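Herel House, shared workroom and kitchen
Spring walk-round, April
Filled in by: Golshifteh Ghorbani
Copies to: the noticeboard, the folder, the drawer where the folder is usually found

Key: OK / Needs doing / Urgent / See comment
Items carried over from the autumn sheet are marked C. There are more of them than I would like.

1. ENTRANCE AND CORRIDOR

1.1 Front door closes by itself. OK
Comment: It closes by itself with great conviction. Mind your fingers and your shopping.

1.2 Corridor clear to full width. Needs doing (C)
Comment: The bicycle has gone. A second bicycle has come. Please could its owner move it to the rack before I learn to ride it.

1.3 Mat flat, corners down. OK
Comment: One corner was curling. Carpet tape applied.

1.4 Emergency light works on test. OK

1.5 Fire exit sign visible from the workroom door. Needs doing
Comment: Visible if you are tall. The Laris calendar has been hung in front of it, and is open at last November. I have moved it to the left.

2. KITCHEN

2.1 Kettle lead and plug undamaged. OK

2.2 Toaster crumb tray emptied. Needs doing
Comment: Emptied during inspection. I weighed the contents on the kitchen scales out of morbid interest: 88 grams. Somebody has been making toast without ever having toast.

2.3 Fridge at 5 degrees or below. OK
Comment: Reading was 4 at half past nine. The jar marked "Achari, do not touch" has been respected by everyone for so long that it now needs touching. Owner to remove by the end of the month.

2.4 Fire blanket on hook, tabs hanging free. See comment
Comment: On hook. Tabs had been tucked in, for neatness. Untucked. Please leave them looking untidy, you will want them in a hurry.

2.5 Sink drains freely. Needs doing (C)
Comment: It drains. "Freely" is generous.

2.6 Cleaning products on the high shelf, lids on. OK
Comment: One bottle with no label. Disposed of. If it was yours and it was special, I am sorry, but label it next time.

3. WORKROOM: FLOOR, SHELVES, SOCKETS

3.1 Floor free of trailing leads. Needs doing
Comment: Extension reel by the window was plugged into another extension reel. Separated. They can see each other at weekends.

3.2 Shelving fixed to wall. OK
Comment: Pulled hard on all the uprights. The limit is 70 kg a shelf and the paint tins are under it, though they seem to be breeding.

3.3 Heaviest items on lowest shelf. Urgent, now done
Comment: The Tundeo vice was on the top shelf, at head height, with the handle sticking out. It took two of us to get it down. Whoever got it up there alone should consider competing.

3.4 First aid box complete. Needs doing
Comment: Contains 26 plasters, one sling and no scissors. The scissors are in the kitchen drawer and have been opening rice. Replacement pair ordered.

3.5 Windows open and shut. OK / Needs doing
Comment: Left one opens and shuts. Right one does one of these.

4. WORKROOM: WOODEN SURFACES

4.1 Clear of blades, pins and loose fixings before anyone leans on them. OK
Comment: One drawing pin, point upwards, found by me with my elbow.

4.2 No splinters or raised edges. OK
Comment: Checked by running a cloth over everything. If the cloth snags, so will a sleeve. The pale board came up very well, smooth and matt, grain showing nicely, and I would like it to stay that way.

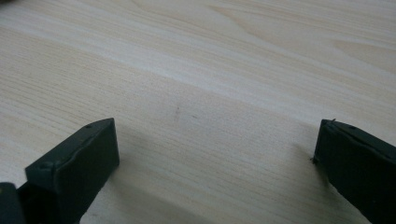 Cutting mats are kept in the rack by the door, and they go under every knife, every time, including "just one quick cut". Hot glue guns go on the metal stand. Mugs go on a coaster, of which we own 144, thanks to a misread order form, so a shortage will not be accepted as an excuse until well into the next decade.

4.3 Surfaces wiped with a barely damp cloth only. See comment
Comment: Somebody has bought furniture polish that smells of lemons. Kindly meant. It makes paper slide about and rulers slide with it, so it now lives in the cupboard under the sink.

4.4 Legs and joints tight. Needs doing
Comment: The folding trestle wobbles. A beer mat has been put under one foot, and then a second beer mat under the opposite foot to balance the first. Both removed, bolt tightened, still wobbles slightly. Light work only.

5. ACTIONS

Bicycle to rack: owner, this week
Sink: plumber booked for the afternoon, will ring first
Right window: landlord told, landlord told again
Scissors: G. Ghorbani
Achari jar: its owner, bravely

Next walk-round in October. Sheet to be signed by whoever last used the room before then, and no, initials in glitter pen do not count.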